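자주 묻는 질문: 작은방 페인트칠 편

블로그에 작은방 칠한 이야기를 올린 뒤로 쪽지가 꽤 와서, 겹치는 질문만 모아 봤어요.

회색인데 왜 파랗게 보이나요?
저도 처음엔 당황했어요! 북향 방이면 푸른 기가 도는 회색은 훨씬 더 파래져요. 색상표만 믿지 마시고 A4만 한 종이에 칠해서 아침이랑 저녁에 한 번씩 대 보세요. 저는 Haslam 회색을 세 가지나 사서 대 봤답니다(남은 건 아직도 베란다에...).

두 벽을 다른 색으로 칠해도 되나요?
그럼요. 다만 같은 계열에서 한두 단계만 차이 나게 고르세요. 같은 색으로 칠해도 빛 받는 쪽이 한참 밝아 보이거든요.

페인트는 얼마나 필요해요?
제 방은 두 번 칠하는 데 거의 15리터 들었어요. 벽지 위에 바로 칠하면 더 먹습니다. 모자라서 다시 사러 가는 게 제일 귀찮으니 넉넉하게요.

젯소는 꼭 발라야 하나요?
진한 벽지면 바르세요. 저는 한쪽 벽만 건너뛰었다가 꽃무늬가 올라와서 세 번을 덧칠했어요ㅠㅠ

모서리는 어떻게 깔끔하게 칠해요?
마스킹테이프를 붙이고 안쪽 색으로 먼저 얇게 한 번 발라 주세요. 그다음에 새 색을 올리면 번짐이 덜해요. 테이프는 덜 말랐을 때 천천히 떼시고요.

냄새는요?
사흘쯤 창문 열어 두니 괜찮았어요. 가구는 72시간 지나서 들였고요.
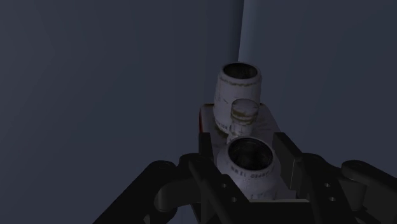 Ayantu Nigatu
테이프 떼는 타이밍 때문에 저도 한 번 망했어요. 하룻밤 두고 뗐더니 칠이 같이 뜯겨 나오더라고요. 칼로 테이프 선을 살짝 그어 주고 떼니까 그나마 살았습니다. 혹시 천장 쪽도 같은 방법으로 하셨나요?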